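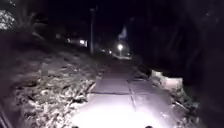

Speaker notes - Concrete footpaths after dark: joints, edges and verges
Slot: 15 minutes, questions at the end. Presenter: Ildikó Kovács

Slide 1. Title
Give name and role. Say that the talk covers slab paths only. Asphalt and pavers were handled by Ruben Bakker in the morning session, so refer people to his handout.

Slide 2. Scope
The Rumodden path network is 1219 meters long. All of it is cast concrete, laid in rectangular panels with a sloping verge on at least one side. The path is narrow and has no lighting of its own. Most users after dark are walkers and cyclists on their way home.
Pause here and ask who in the room looks after unlit paths. Adjust the detail on slide 5 accordingly.

Slide 3. Joint types
Two types matter for this talk.
Expansion joints run across the path. They give the slabs room to move as temperature changes, and they need a compressible filler and an intact seal on top.
Longitudinal joints run along the path and divide its width into strips. On a narrow path many designers omit them. Where they exist, a wheel can follow the groove, so the gap width and any height difference between the two sides should both be recorded.
Corners where the two types meet are the first place to look for spalling. Spend a full minute on this. Last year it drew the most questions.

Slide 4. Why inspect at night
Low-angle light throws a shadow from a raised slab edge. At noon the same edge can be hard to pick out. Zoltán Borbély compared day and night rounds on the Josell section and logged 29 raised edges at night, several of them missed on the day round.
Limits of the method: strong light close to the lamp bleaches pale concrete and hides hairline cracks. Far from the lamp the seams fade. The useful band is in between. Move forward one panel at a time and look again before recording anything.
If someone asks about lamp settings: start low, increase only until the nearest crosswise joint reads clearly, then stop.

Slide 5. The verge
A bank that rises from the slab edge will shed material onto it. Dry grass, dead leaves and twigs collect along the boundary and build up into a ragged strip. Three consequences to mention:
- usable width is lost, a little each season
- the strip holds moisture against the concrete
- the true edge is hidden, which matters most to cyclists in the dark
Recommended cut-back is a clean vertical edge with a spade, then sweeping away from the joints. Do not blow debris along the path - it ends up in the seams.

Slide 6. Work order
Clear the edge first, inspect second, seal third. At Rumodden the order was reversed in the first year and 900 meters of longitudinal joint had to be cleaned out again. Ans Verbruggen has the cost breakdown. Do not quote figures from memory.
Edge clearing now starts in September and is repeated after leaf fall.

Slide 7. Record sheet
Show the Kidard form. Point out the separate columns for crosswise and lengthwise joints. Panel numbers count from the lower gate. Height differences go in millimeters, measured at the worst point of the panel.

Slide 8. Questions
Likely ones: sealant life (Béla Gulyás will take this), grinding against slab lifting, permanent lighting. On lighting, say that it is outside the current budget and that the design is still open.
Leave the contact slide up while people collect their forms.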